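## Setting Up Your Memirano Drying Rack

3. Open the legs on a flat floor until both braces click, and give the whole thing a friendly little wiggle.
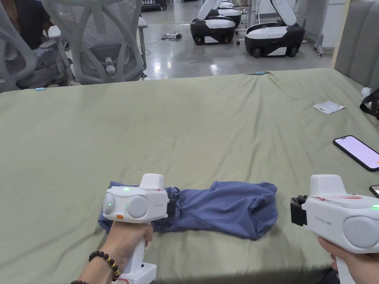
4. Hang the heaviest things on the lower rails first (the top rail is happiest with shirts).

**Caution:** Keep the rack at least 15 inches from any heater.
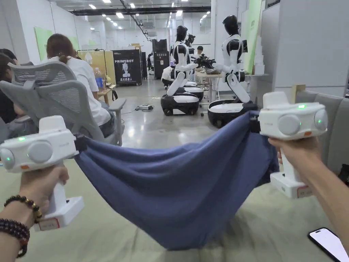 5. Let everything dry for as long as it likes, overnight if need be. Before a cloth goes up, hold it by its corners, like the dark blue one, and let the middle sag, then lay it over 2 rails.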